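Imprimir | Enviar por correo

Capítulo 4
Las tareas de la casa y del taller

¿Puede ya una máquina recoger una mesa? En el curso de Drernwood, Paweena Sitthichai hacía esta pregunta cada mes de julio, y la mayoría de los alumnos contestaba que sí. Después ellos programaban 100 intentos en el simulador y contestaban con más prudencia.

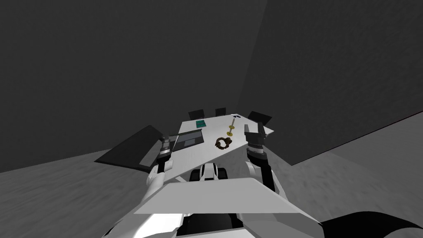

Una tarea doméstica pide decidir qué objeto va primero y dónde se deja. En este capítulo estudiamos primero la decisión y luego el agarre.

Imprimir | Enviar por correo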